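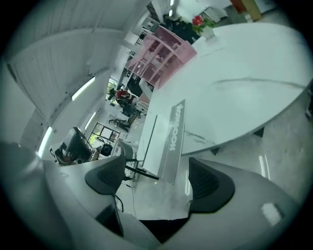
Things I Have Learned From Having People Over

I used to think the hard part of a dinner party was the food. I now think the hard part is the forty minutes after everybody has said they really should be going.

We moved to Claturska in June and I announced, in the reckless way you do when your boxes are still taped shut, that we would be the kind of household that has people over. My parents were never that kind of household. We had a good set of plates that lived in a cabinet and came out for funerals. I own one set of plates, and two of them have chips that I turn toward the wall side when I lay them out.

The first dinner was a roast chicken. I had read that a roast chicken is foolproof, a word used only by people who have never met a fool. The recipe said to let it rest. I let it rest so thoroughly that we ate at 9:40, by which time the guests had finished the olives, the bread, the second bread, and a bag of tortilla chips I'd been saving for myself. Everyone said the chicken was wonderful. They would have said that about the box it came in.

Since then I have settled on soup. Soup forgives you. If somebody brings a cousin, you add water and look generous. If somebody cancels at 5:30 with a scratchy throat, you have lunch until the end of the month. I make one with white beans and too much garlic, and I've now served it to the same couple three times, each time introducing it as though we'd never met.

Then there's the matter of what guests bring. I say "just bring yourselves," and I mean it, and they bring wine anyway, and then I have to work out whether to open theirs or mine. My grandmother held that you put the gift bottle away, since opening it suggests you hadn't planned ahead. My neighbors on the Solanki side of the street consider this theft. I open both and go to bed with a headache.

Seating I have given up on. I tried steering people once, with a little hand gesture I had seen a waiter do. It came off as though I was landing a plane. People sit next to whoever they came with, then complain in the car that they never got to talk to anyone new.

Music is harder than it looks as well. Too loud and you're all shouting about mortgages. Too quiet and everyone can hear the upstairs toilet. I made a playlist with 36 songs on it, which felt like plenty until the evening we reached the end and it started over, and a guest looked at the clock and said, "Oh, this one again." They took the hint. I hadn't been giving one, but I did the dishes at a very decent hour.

My next attempt is a brunch, on the theory that people who arrive at eleven must eventually need to be somewhere else. I've been warned that they don't. I'm making the soup.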